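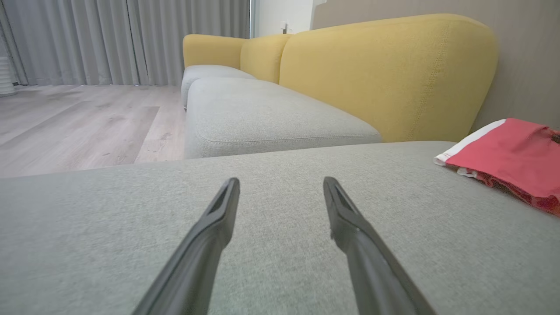 Masaru Noguchi has spent most of his working life deciding whether machines are fit to be sold to people who did not build them. He started on floor scrubbers for shops and now heads testing at Dundex, where the present task is tidying a living room. Asked whether a robot can do that yet, he wants the question narrowed.

"Which room, who left it untidy, and how long have you got?" he says. "If you mean our test room, with things we have handled before, then mostly yes, slowly. If you mean your house, then no."

The work on soft furnishings began in August. Until then the group had concentrated on tables and worktops, where the height of the surface is fixed and an object stays roughly where it was last seen. Noguchi regards a sofa as a different class of problem. The seat gives way under load, by an amount that depends on where it is pressed. A gripper that comes down to a set height will either close on air or push into the upholstery.

"On a table you can use the table," he says. "You go down until you touch it, and now you know where you are. On a cushion you touch it and keep going. The force comes up gradually and there is no clear point where you can say, right, that is the surface."

The present method is to approach at a shallow angle, slow down early and treat contact as a range of readings. It costs time. Noguchi does not expect to recover much of it with the existing fingers, which are rigid. Softer ones have been tried and gave a better grip on thin fabric, but they folded when pushed into the gap between a seat and a backrest, and that gap is where a good deal of household clutter ends up.

Cloth brings its own difficulties. A mug has one shape and a towel has as many as you care to give it. The software does not try to work out the full shape of a crumpled item before lifting it. It looks for a ridge or a raised edge, takes hold, lifts a short way and looks again. If the cloth has come up in one piece, the arm carries on. If the upholstery has come up as well, it lets go.

That last fault is more common than visitors expect. "It pinches the sofa," Noguchi says. "The towel is thin, the cover underneath is woven, and from the finger's point of view there is not much between them. You can see the cushion lift. A person would feel that at once and we have to infer it from the load."

Colour helps less than one might think. A bright item on a plain seat is easy to find, and the success rate for finding it is now high enough that he has stopped reporting it separately. Finding it does not say how many layers it has, which way it is folded or whether something hard is underneath. The group now scores the stages of a job one by one: locate, grasp, lift clear, carry, put down. Most failures fall in the second and third.

The figure he is willing to give is for practice. The current controller was trained on 2,000 pick-ups performed by people operating the arm by hand. He thinks this is enough to show that the method works and well short of what a product would need. He is also wary of the total. Pick-ups repeated on the same few items, in the same light, count for less each time, and he would sooner have a smaller set gathered in a wider range of homes.

Some of that is under way. Dundex has the use of two furnished flats in Vulville, with different floors, different seating and different daylight from the test room. Results dropped when the arm was first moved there. Noguchi declines to say by how much, on the grounds that the software has changed since and the number would be quoted as though it had not.

"The drop is the interesting part," he says. "In your own lab you have removed half the problem without noticing. Somebody puts the lamp back in the same place every evening. In a flat the curtains are half open and the arm has to cope with the glare off the floor."

He is more positive about shops. Ramalho, a clothing retailer, has been trying an arm on returned garments in a stockroom, lifting them from a bin and laying them on a belt. The garments are unfamiliar but the bin and the belt do not move, and a dropped shirt can simply be picked up again. A member of staff looks after the station and clears it when it stops. Over an eight-hour shift, Noguchi says, that may be worth paying for even at the present speed. Folding is still done by hand.

"Laying flat is fine. Folding to a standard that a shop will put on a shelf is not fine. We can do it with a square towel. Sleeves are a separate conversation."

The stockroom software, called Wurar, shares its grasping routines with the household work, and faults found in one are checked in the other. A recent change to the release step came from the shop side. Garments were clinging to one finger after the gripper opened, and the arm was carrying them back to the bin. It now opens, pauses, withdraws sideways and checks the fingers before moving off. The same sequence has gone into the living-room tests.

On cost and dates he is brief. He will not give a price for a household machine and thinks those who do are guessing. For a narrow job, such as collecting cloth items from seats and floors and putting them in a basket, he puts a supervised trial in occupied homes two years away. By supervised he means that a person at Dundex can stop the arm and take over remotely. He would not run it unattended near small children or pets at the current level of testing.

Does he have a machine doing any of this at home?

"A washing machine," he says. "It is very good. I load it myself."

The next round of tests adds throws and loose covers, which the system at present tends to treat as part of the sofa.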